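Slides 1 to 4, keep it under 25 minutes including questions. Water on the table, clicker is on the left side of the lectern.

**Slide 1. Title**

Say hello. Thank Dolberg for the room. Say the talk is about what a town does with property left on its buses, and that I ran the lost property office at Asau for six years before moving to the planning side.

**Slide 2. Where we started**

- 3,000 items handed in over the year
- 842 went back to their owners
- the rest sat on shelves until the shelves were full

Pause on the second number. People in the room will be doing the math.

The old system was a paper book. Drivers wrote one line per item at the end of a shift. "Umbrella, black" appears on nearly every page. A passenger would phone and describe an umbrella, and the clerk would read back through the book with the phone on her shoulder. If the line was busy, most callers gave up. We know this from the phone log, which showed a lot of first calls and very few second ones.

Phones and wallets did all right, even then. Everyday things did badly. A cup or a hairbrush is cheap to replace, so the owner doesn't call, and we were keeping it for 90 days anyway with a tag and a line in the book. 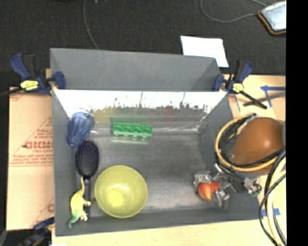

Issa Aoun disagreed with me on this when I gave a shorter version at Plostier in June, saying that cheap items should get the same 90 days as everything else, since "you don't know what a thing is worth to someone until they come in asking for it." I didn't have a good answer then. My answer now is that he's right about a small number of items and we can find most of those by looking for a name or a note on them. Leave it there unless someone asks.

**Slide 3. What we changed**

Three retention periods instead of one. Valuables 90 days, clothing and bags 30, household and toiletry items 14. Food goes the same night.

The tag now has the route number, the direction and the time. Direction matters more than I expected. Two people can lose a gray scarf on the same route on the same day, and one was going to work and the other was coming home.

Callers leave a description on a web form. A clerk checks the new forms every morning against the new tags. No special software, it's a spreadsheet.

(If short on time, skip the part about the Saab Street depot and the flooded basement.)

**Slide 4. What still doesn't work**

Gloves. Single gloves especially.

Weekend handovers. Items come in Monday with no route on the tag, and then the form is no use.

Charity pickup is monthly and should be every two weeks. I have asked. Show the email address, take questions.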